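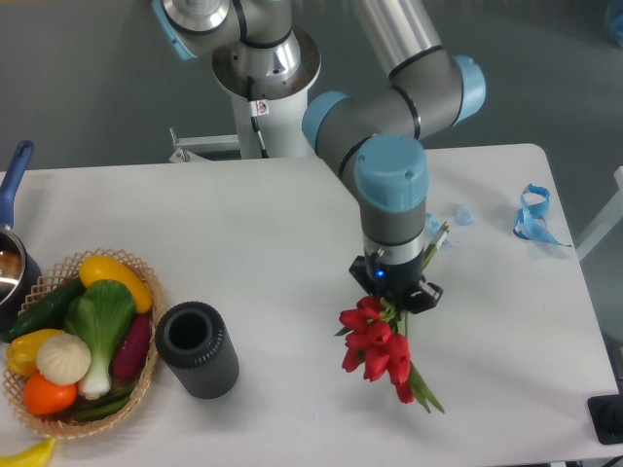
Week 4 handout: Tulips, and what to put next to them
Table Flowers for Beginners, evening class
2019-11-19

Hi all! These are my notes from the session, typed up more or less in the order I said things, with a few bits added that I forgot to say out loud. If you were away, read this and then come find me before class and I'll show you the hand grip, because it's a pain to explain in writing (I'll try anyway, further down).

1. Picking the bunch

I like to buy tulips when the heads are still shut and you can just see which color they're going to be. They squeak a little when you rub the bunch together - that's a good sign. Floppy leaves I put back. Yellowing leaves, same. Don't worry if the stems are different lengths, you'll be cutting them anyhow.

Red is my favorite for a table, and I know that makes me predictable. Tainá Brandão argued very well for white in class and I still don't agree with her! Red tulips bunched tightly read as one big block of color from the other side of a room, and you don't need anything clever around them. On a white table they do all the work for you.

2. Cutting and conditioning

Take off the lowest leaves, anything that would sit under the water. Leave the rest on. I see people strip tulips bare and I always feel a bit sad about it, the leaves are half the plant.

Cut the ends with a sharp knife or clean snips. Wrap the whole bunch in paper, snug but not tight, and stand it in cool water for a couple of hours. The paper keeps the stems straight while they drink. You'll remember that tulips go on growing after they're cut, so whatever shape you make tonight will be a different shape by the weekend. Leave a little extra space above the rim for that.

For our class vases, the short Prisomeo ones, cut to 22 cm. For the tall Dimo jug at the back of the cupboard you can leave them as long as they come.

3. Holding the bunch

OK, the grip. Hold low, near the stems, well under the blooms. If you hold tulips up by the heads you bruise the petals, and the bruises only show up later when it's too late to swap them. Loose fist, thumb on top. Add each new stem at a slant, always leaning the same direction, and turn the bunch a little after each one. The heads pull together into a dome and the ends fan out at the bottom. If yours look like a broom, you've been adding them straight up and down. Start over, it takes a minute.

Let the bunch tip over sideways in your hand when you want to check it. Gaps show up much faster from that angle than from the top.

4. The basket next to it

This was the part people liked best, so I'll go a bit slower. A vase alone in the middle of a table can look like it's waiting for a meeting to start. Put something low and wide to one side of it and the table feels lived in. My go-to is a round wicker basket with vegetables.

I use imitation vegetables for this in class. They don't roll around leaking, they weigh nothing, and I can keep the same set going until December. At home use real ones and then make soup. The mix I keep coming back to:

yellow squash, on top and tilted, as the bright spot
cucumber, for the dark green, laid at an angle toward the edge
bok choy in the middle, with the pale stalk pointing down and the leaves spreading
sweet potato beside the bok choy, for that purple-red

The sweet potato is the one that ties it to the tulips. It's a duller, dustier cousin of the red, and your eye hops from one to the other. Fiachra Geraghty tried swapping in a tomato and we all agreed it started a fight with the flowers. Two bright reds, too close together. (Good experiment though, please keep doing that!)

Fill the basket right up. A half-full basket looks like somebody has been at it. And let the rim show, at least along the front, especially if it has a nice open lattice like ours.

5. Spacing

Basket to one side, flowers to the other, and some bare table between them. I leave more than feels right, then look again from the doorway. On our 76 cm tables I go for 18 cm between the basket and the nearest bloom. You can break this rule, but try it first.

Don't line the two up along the table edge like soldiers either. One a little forward, one a little back.

6. For next time

Bring a basket or a shallow bowl, whatever you have. Bring your snips. Read the Ní Mhurchú chapter on low arrangements, skipping the part on wiring, which we won't do this term. And take one photo of a table at home before you touch it and one after, same spot, same light. We'll pass them around at the start.

Vases need to be rinsed and back on the shelf before you leave, please - upside down.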